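Rewiring the volume control, part two
9 August 2019

The bench is a plain white table again, now that the Casgate boxes have gone to the shelving unit. I keep the bins there sorted by connector pitch. Sorting by project lasted until December and then I had 6 bins with the same crimp terminals in them.

The harness for the rotary control is the short version. Three conductors: red, black, yellow. The old one was long enough to reach the back panel and picked up noise from the supply, so I cut a new set and tied them with black ties before fitting the ends. There is an inline connector partway along, white, so the knob can come off without desoldering anything. Anneli Lehtinen suggested that after watching me replace the same joint four times.

The board stays in its gray metal tray while I work. The tray has a flat rim, and I rest the wires on the table beside it — never across the board. Ethernet is at the upper left corner, with a gold-ringed mounting hole just below. The pin header starts to the right of that hole. I mention the order because the Utum drawing shows the board rotated and I have misread it twice.

Continuity first, with the supply disconnected. Red to yellow should read open with the inline connector apart. If it does not, look at the crimps before blaming the knob. Mine had one stray strand, 12 minutes to find.

Next is the strain relief, for which I have ordered two sizes of clip from Druna.

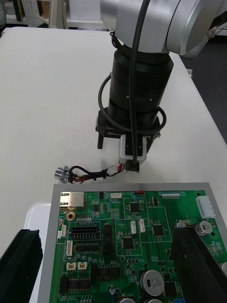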